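20 August 2018

Notes on the Etance store, mostly so Qiuyue and I stop having the same argument at lunch. Kurnetti wants our game in their February sale and wants a discount on the coin packs as well as the hats. I said I'd look at last year's numbers before I believed any of it.

Last February we cut the 564-coin pack to the price of the 300 one. Sales went up, everybody cheered, and then March was dead. I don't think we sold more coins. I think we sold March's coins early and cheaper. Qiuyue Pan says new buyers came in during the sale. Maybe, but the report she's using marks anyone with a new device as a new buyer, so I'm not taking that as proof.

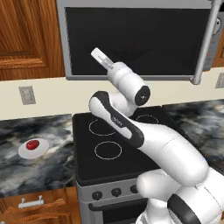
The sale banner is my other complaint. Deng's draft puts the countdown, the hat and the price all in the top corner, and on a phone you can't read any of it. Compare the kitchen render: one big black screen over a black stove, a white arm going up toward it, and your eye goes straight there. I want the price to get that kind of contrast, pale on dark, and the countdown gone. Our players don't trust countdowns anyway. I don't either — ours reset itself twice last year.

Test plan, if we must have one. Split the Brirthorpe server by account, 300 accounts see the discount and 300 don't, same hats for both. Watch them through the end of March, not just sale week. Qiuyue thinks that's too few. She's probably right, but it's what support will let us touch.

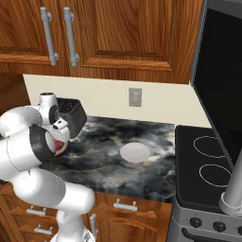
Page last changed: 20:14, Etance store notes, rev. 64

Added after talking to Deng. The countdown stays in for now because Kurnetti's template has a slot for it. He'll try it smaller and under the price. Still no answer on whether refunds during the sale come back as coins or money. Ask again before anyone writes the store text.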